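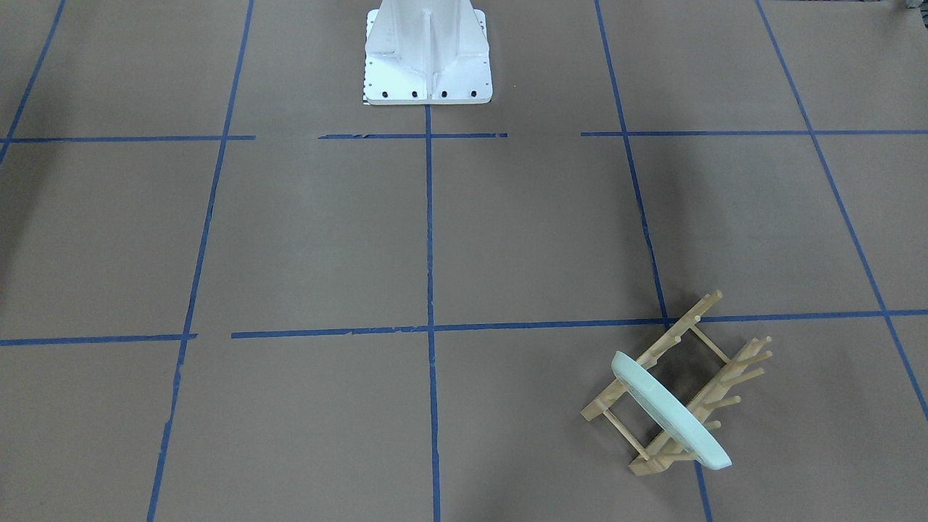 The Grid

Soon-im Ryu did not believe in the grid. She had said so in May, when Metside was still a signed lease and a roll of brown paper, and she said it again at ten past six in the morning, standing on the paper in her socks.

"It's blue tape," she said. "You've put blue tape on paper."

"It's a floor plan," said Kimutai Athumani.

"Of what?"

He didn't care for the question. The people at Cernon had sent a manual, and the manual said that a floor divided into squares would teach you where things belonged. Kimutai had paid 200 dollars for it. He had read it twice, which in her opinion was two more times than it deserved.

She crouched by the line near the white base. The tape was ragged there, and it had a gap in it.

"So what happens in the gap?" she asked. "Does one square leak into the next?"

"It's a gap, Soon-im."

"I'm asking what the manual says."

He turned pages. She waited, looking at the four black bolts along the front of the plate. Those she believed in. A bolt was either tight or it wasn't, and you could find out with a wrench.

"Page 43," he said finally. "Minor breaks may be disregarded."

"Minor according to who?"

He shut the manual. Out on the street a truck was backing up, beeping, and they both listened until it quit.

"Give me the roll," she said.

"You said it was pointless."

"It is." She held out her hand – the left one, the right was already flat on the paper, smoothing a wrinkle that came straight back. "Are you going to give it to me?"

He gave it to her.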